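Ater learns to pick things up (in the computer, for now)

I have had a browser tab open since May called "how hard can a robot arm be" and I am pleased to report that I still haven't closed it. The arm is called Ater. So far it is a pile of printed shells, a box of motors and one very good joint on the end of my bench at Pamgate, the shared workshop down the road from me. But the simulated Ater is whole, and it moves, and last night it was working in a kitchen!

If you're new: Pamgate is a long shed with good light, bad heating and a row of benches you rent by the month. Mine is the one under the window. I'm building the real arm there and doing the software at home in the evenings, mostly at the dining table with a cup of tea going cold beside the laptop.

The plan was always to do the simulator properly before letting anything heavy swing around near people. I put it off for ages (printing parts is more fun, and you get to hold them afterwards). Then I burnt out a motor driver in the first week by sending the elbow past its limit, and I decided I'd sooner make that sort of mistake in a place where there's a reset button.

So I built a kitchen. I could have used a grey floor and a cube like everybody does, and for the first few weeks I did, but I got so bored with looking at it. Now there's a marble-topped island with a sink, a peach-orange wall, a potted plant and a bowl of fruit. I spent far too long on the wall colour. No regrets.
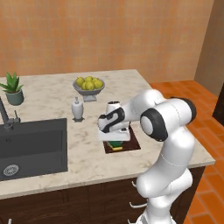 The job I've set myself is the dullest one going, and I love it. Go to a small block, line up, close the fingers, lift, put it down somewhere else. The block is green and yellow, easy to pick out against dark brown, and I've come to feel quite fond of it.

What makes it interesting is how many ways there are for it to go wrong. My first controller drove the hand in a straight line from wherever it was to wherever the block was, which sounds sensible until there's something in the way. It went through the fruit bowl's airspace like a bus. Pears everywhere, or lemons, depending on how closely you look at my modelling. I sat there laughing by myself and then ran it again so I could watch it from the other side.

The fix was to split the move into stages. Ater now goes up first, travels across at a safe height, stops over the target and only then comes down. It's slower, but you can see what it's trying to do at each point, and when it makes a mess you know which stage to blame. I wrote the stage code in one sitting between dinner and midnight and was so pleased with it that I couldn't sleep.
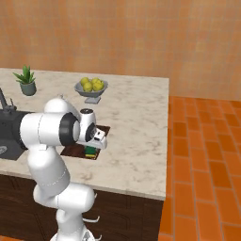

Wrist angle has been the other big lesson. If the fingers come down even a little twisted compared with the sides of the block, one pad touches before the other and the block spins. On a screen that looks like a tiny wobble. In the numbers it's a disaster – the block ends up facing somewhere new, the next stage thinks it knows where the edges are, and off we go after a block that isn't there any more.

I tried 5 degrees of allowed error to begin with, which felt strict. Then 2, which is where it has stayed. I also slowed the last bit of the descent right down. That cost me some patience but the landings are so much nicer to watch.

For anyone who likes a number, I left it running overnight and it got through 832 attempts. I haven't gone through them all yet. I scrolled through a few over breakfast, toast in one hand, and kept saying "oh, nice one" to a laptop.

The simulator itself is Gomau, by the way. It took me a whole weekend to get it to agree with my design files about which way was up, and there was an evening when the shoulder was attached to the wrist and the whole arm folded itself into a sort of pretzel. The forum people were lovely about it. If you get the pretzel too, check that every joint is listed in order starting from the base, and check it again after you've exported, as the exporter sorted mine by name.

The bit I'm most excited about at the moment is the close-up view. I'd been watching everything from across the room, the way you would in real life, and it's hopeless for judging a grip. From there the fingers always look lined up. Looking from just behind the gripper, you get the pads, the block and the surface behind it all together, and any twist jumps out at you.
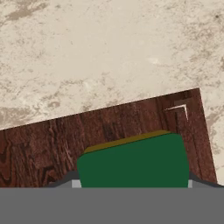
I want the same view on the real arm, so there's now a bracket drawn up for a little camera on the wrist. It needs to be light, it needs to stay clear of the fingers when they're wide open, and it needs a cable that won't snag when the wrist turns. I've managed two of those. The cable is still a problem and I'd love to hear from anybody who's solved it neatly without a slip ring (I've seen the price of slip rings).

The finger pads are next on the bench. I've got a sheet of silicone, a sharp knife and a roll of double-sided tape, which is the level of engineering I'm most comfortable with. The printed fingers on their own are too slick, and my test piece, a new kitchen sponge, squirts out sideways when they close on it. I'm going to try a plain pad first and then one with grooves cut across it.

After that it's the shoulder. I've ordered the big bearing from Hjaltested and it should be here by the end of the month, at which point five printed parts that have been sitting in an ice cream tub since winter can finally be bolted to something. I'll put the stage code up once I've cleaned out the rude variable names, and the joint list with it, for the pretzel people.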